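Returns are changing at several stores this fall

by Bontu Adugna in shopping

If you buy clothes or small appliances online, the return window is probably shorter than it was when you last checked. Over the summer I went through the policies of the stores our readers ask about most. Three of them have changed something since spring, and the changes take effect in September.

Clutadton is the biggest change. Its free return period has gone from 60 days to 30, and mailed returns now cost $7.00 per box. The fee comes out of your refund, so you won't see a separate charge on your card. Dropping the item off at a Clutadton store is still free, and you can put several orders in one drop-off. If you order two sizes of the same shirt and mail one back, you're paying the fee on a shirt you didn't keep.

Gullitine has kept its mailed returns free but now gives store credit on anything sent back after the first two weeks. Before, you had a full month to get the money back on your card. The credit expires after a year. It can't be used on gift cards or on items sold by outside sellers on the Gullitine site, and those outside sellers set their own rules, which are listed at the bottom of each product page in small type.

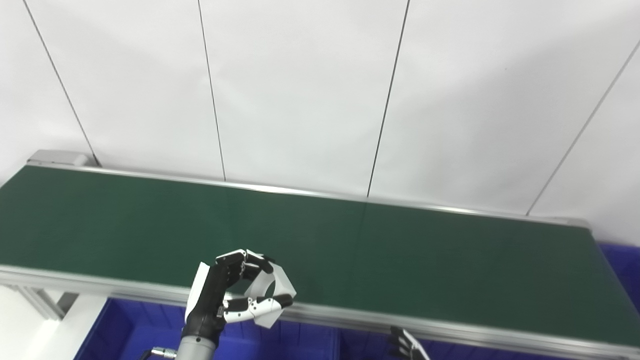
Đoàn, the kitchen and housewares shop, has gone the other way. It dropped its restocking fee on small appliances, provided the box is unopened. Opened boxes still lose 15 percent. On a $300 stand mixer that comes to $45, so it pays to decide whether you want the thing before you cut the tape.

How much people lose

We asked readers in the last newsletter whether they had missed a return deadline in the past year, and 752 of you wrote back. More than 300 said yes. The most common item was shoes, followed by coats and bedding. Most said they meant to send the item back and left it in a closet or in the trunk of the car until the date had passed.

The average value of the missed returns was $64. A few readers had lost a lot more. One woman in Ohio bought a sofa cover, a rug and a set of curtains for an apartment she ended up not renting, and she was four days late on all of it. The store gave her credit for the rug after two phone calls. She still has the curtains.

Several people said they had been told at checkout that returns were free, and learned later that this applied only to members. Check that line before you pay. If you aren't signed in, the page may show you the member terms anyway.

When the refund is slow

Stores usually start the clock on a refund when the package is checked in at the warehouse. The day you dropped it off doesn't count. Clutadton says to allow 14 days and Gullitine says 10. Keep the drop-off receipt until the money shows up, and take a picture of it, as the ink on those slips fades quickly.

If the date passes and there's no refund, contact the store first and have the tracking number ready. Ask for the case number and write it down. If that doesn't work, call your card company and ask about a dispute. There is a deadline for that too, so don't let it sit through the holidays.

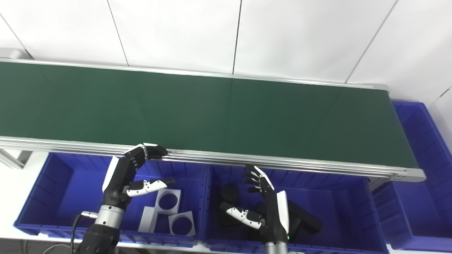
What to do before you order

Look up the return window and put the last day on your calendar when the package arrives. I set mine for five days early.

Find out who is selling the item. On Gullitine and Trastesine the name is under the price, and it isn't always the store's.

Leave tags on and keep the box until you're sure. Trastesine will refuse shoes that come back without the original shoebox, even if they haven't been worn.

For gifts, ask for a gift receipt. Trastesine has extended its holiday window in past years but hasn't posted anything yet for this one. I'll put the dates in the newsletter when it does.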